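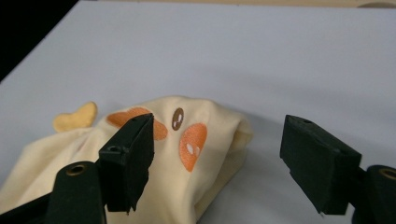 Step 2. Lay it flat and smooth it out

You did step 1 already, right? (Shake it out over the sink, check the care tag. If no tag, treat it as delicate.)

Put the piece on a clean hard table, face up. Soft knit stuff bunches on the diagonal, so pull from the ribbed edge first, then work up toward the rounded end. Don't yank. Flatten any little ear tabs with a finger, they like to fold under.

Step 3. Look over the embroidery

Eyes and cheeks are where trouble starts. Small white highlight stitches especially, they catch on zippers and velcro. Loose thread? Do not cut it flush. Pull it through to the back with a needle, tie off, then trim.

Orange thread on pale fabric: test before you wash. Damp white cloth, press on the orange, wait 3 minutes. Color on the cloth = cold water only, and dont soak.

Step 4. Wash

Turn inside out. Sink or a big bowl, cool water, a small squirt of mild soap. Swish, press, swish. No scrubbing on the stitched parts. Rinse till the water runs clear.

Machine is OK for the sturdier ones. Mesh bag, gentle cycle, nothing with hooks in the same load.

Step 5. Get the water out

Roll in a towel, lean on it. No wringing, the ribbing goes wavy and stays wavy.

Step 6. Dry

Flat, on a dry towel, out of the sun (cream goes dingy yellow). Reshape while damp: push the ribs together with your fingertips, round out the top, stand the ears up. Flip once when the top side feels dry. Overnight usually does it, thicker ones longer.

Step 7. Fold and store

Fold so the crease misses the face. Ribbed edge up to the top, ears laid flat, done. Tissue between pieces if stacking. Dark colors in their own bag.

Pilling: do it dry, never damp. Fabric comb, short strokes, stay off the embroidery. Go around the cheeks, not accross.

Updated May 24, 2024. Towel tip in step 5 is from Trudy Prendergast, thanks Trudy. Stain page (chocolate, spit-up, marker) coming in June.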